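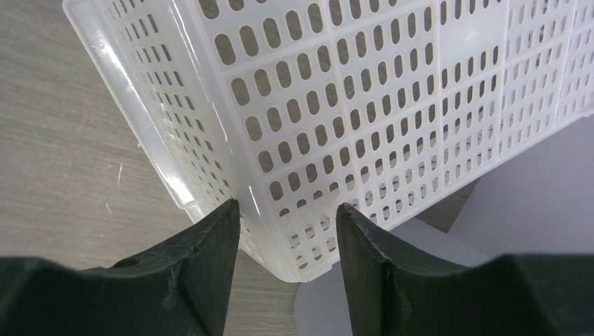
White plastic basket, corner view.

Omitz Rally Records
README and data card

Maintained by Zhenhua Zeng. Second reader of the annotations: Callum Crabtree.

What is in this package

Omitz is a set of written records of badminton rallies, played in the evening league at Nellbridge. It contains 900 rallies from singles matches, men and women. Doubles are not included. For every rally we give the server, the winner of the rally, the number of strokes, the type of the last stroke and the place on the court where the shuttle landed. There is no video in the package and there will be none in later versions.

I started this work in May, when I was looking for material to test a small program for match reports. The public data I could find was about top professional players. League players serve differently, they make more errors at the net, and their rallies end in other ways. I wanted numbers from the level where I play myself.

Files

rallies.csv - the main table, one line per rally
matches.csv - one line per match, with the division and the final score
players.csv - player codes and playing hand, no names
second_reading.csv - 300 rallies which were annotated again by the second reader
codes.txt - the list of stroke codes and court zones

All files are UTF-8 with a comma as separator. The decimal sign is a point. Empty cells mean "not recorded", they never mean zero.

Columns in rallies.csv

match_id: the key to matches.csv.
rally_no: order of the rally inside the game, starting with 1.
game_no: the game inside the match.
score_server, score_receiver: the score before the service, not after it. Please read this twice, as it was the most frequent mistake among the people who tried the early version.
server: player code.
winner: player code.
strokes: number of hits including the service. A service fault has the value 1.
last_stroke: code from codes.txt.
end_type: winner, forced error, unforced error, service fault, or let.
zone: landing zone, from 1 to 14. It is empty if the shuttle ended in the net.
comment: free text in English, mostly empty.

The zones

Each half of the court is divided in zones, and the same numbers are used on both sides. They are always counted from the view of the player who receives the shuttle, so zone 1 is at his or her front left. The drawing which we used in the hall was made by hand and is not part of the package, but codes.txt gives the borders in words. Outside landings have the number of the nearest zone, and the column end_type tells you that the rally was lost by the hitter.

How the records were made

The matches were played in the Pondia hall. One person sat behind the baseline and typed the codes into Nistor, a little scoring program I wrote for this purpose. Nistor saves the time of every key press, but these times are removed here. They show the speed of the typist more than the speed of the rally.

For long rallies the stroke count is difficult to keep while you also look at the landing. We allowed the typist to mark a rally with "check" and to ask the players during the change of ends. If the players did not agree, the stroke count was left empty.

The second reading was done by Callum from recordings that some players made for themselves. He did not see the first annotation. Where the readings differ, rallies.csv keeps the first one, and you can find the other in second_reading.csv. We did not try to decide who was right.

Known problems

The difference between forced and unforced error is a matter of opinion. Callum is more strict than I am: a late backhand clear is for him nearly always unforced. If your work depends on this column, I recommend to merge both values into one.

Drop shots and slow slices share one code. I regret this now, but it cannot be repaired without the recordings, and most of these are deleted.

Five matches were stopped before the end, because of injury or because the hall had to close. Their rallies are in the table, and matches.csv has the value "stopped" in the column status. Do not use them for anything related to the final result.

Left-handed players are few. Any statement about them from this data would be weak.

Lets are recorded only when the umpire or both players called them clearly. In the lower divisions the players often just pick up the shuttle and serve again, and such cases are missing.

What it can be used for

Teaching, exercises in statistics, testing of report software, comparison between divisions. Somebody asked me if it is good for predicting the winner of a match. It is too small for that, and I would also not like to see it used for betting.

Privacy

All players agreed in writing before the match. The codes were given in random order and the list that connects them with names was destroyed. Please do not try to find out who the players are. In a league of this size it may be possible with some effort, and they play for pleasure. Players who want their matches to be taken out can tell me, and the next version will come without them.

License and citation

You may use and change the data freely if you name the source. A line like "Omitz Rally Records, Z. Zeng and C. Crabtree" is enough. If you correct something, please send the corrected lines together with match_id, game_no and rally_no, otherwise I cannot find them.

Changes since the first version

Column game_no added.
Service faults now have strokes = 1, before they were empty.
Typing errors in the comments corrected.
Zone borders in codes.txt written more clearly, the zones themselves are the same.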